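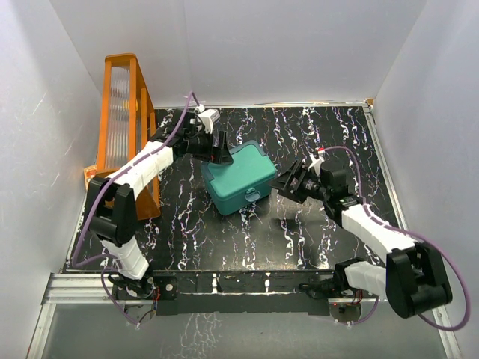
Flovbridge Open Day Recordings: lidded box

Summary

Recordings from the two-arm demonstration cell run at the Flovbridge open day in August. The cell handles one object, a teal plastic lidded box with a latch clasp on the front face. Two tasks were shown to visitors: pushing the box to a new angle with both grippers, and working the latch and lid. The set holds 300 episodes. 49 of them were recorded with visitors at the controls; the rest were run by Hudico staff before the doors opened and between tours.

Cell

Two small arms with white links and black joints, both fastened along the front edge of the platform. Parallel-jaw gripper on the left, jaw gripper on the right. White panels on the left, back and right; front open to the operator side. The platform surface is black with a white and lilac marble-like print. It has no grid or fiducials, so box poses are not measured against the floor.

The orange stand with the corrugated panel, by the left wall, is not a task object. Planners that treat the cell as empty apart from the box will produce paths that hit it when the left elbow swings wide. Use the keep-out volume in cell/keepout.json.

Cables are external on both arms and loop around the elbows. They are not modeled.

Contents

episodes/ — joint positions, gripper commands and video, one folder per episode
cell/ — arm base transforms, keep-out volumes, camera calibration
labels.csv — task name, operator type (staff or visitor), outcome
notes.txt — remarks typed in during the tours, unedited

Episodes are capped at 650 steps. An episode that reached the cap is labeled timeout, even if the lid was open by then.

Camera

One fixed view. It was recalibrated once, during the midday break. Files ending in _b belong to the afternoon and need the second calibration.

Known problems

In 5 episodes the gripper command stream stops early. They are kept and flagged in labels.csv.

Visitor episodes contain long pauses while the guide was talking. Trim before computing task times.

The latch was treated as closed at the start of every lid episode. This was checked by eye only.

Loading

Use the Grinolel reader, or any reader that accepts the Virág folder layout. Joint angles are in radians, left arm first. Gripper values run from 0 (closed) to 1 (open).

Use

Suited to testing replay and logging tools on a shared two-arm workspace. Not suited to grasping benchmarks — one object, one surface, one lighting setup.

No audio was recorded. Visitor names and badge numbers were not stored.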